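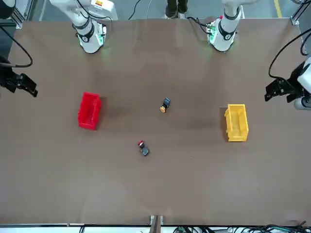 発表メモ/ロボット部・色分け班

(スライド1、あいさつのあとすぐ本題へ)
机の上に押しボタンの部品が二つ。キャップが赤のものと、オレンジがかった黄色のものです。赤は赤い箱、もう一つは黄色い箱へ。課題はこれだけなんですが、やってみると本当に面白い!

(ここで少し間をとる)
注目してほしいのは部品の向きです。二つとも斜めに寝ていますよね。まっすぐ置けば楽なのに、うちの班ではわざと傾けて練習します。指をどの角度で入れるか、班でいちばん盛り上がる話題です。

(スライド2、数字)
4月から記録した動作は850回。そのうち207回は黄色い箱の縁に当てた失敗で、これも全部残しました。バーナさんが失敗だけを並べて見せてくれた日、手首を回すのが遅いとみんな同時に気づいて、部室が大騒ぎに。あれは最高でした。

(スライド3、両腕の分担)
右腕が赤、左腕が黄色の担当。真ん中の部品はどちらの腕でも届くので、譲り合いの決まりを七つ作りました。イェリーネクさんの案が元です。

(時間があれば)
Istgate杯の話。部品を増やして出ます。質問は途中でもどんどんどうぞ!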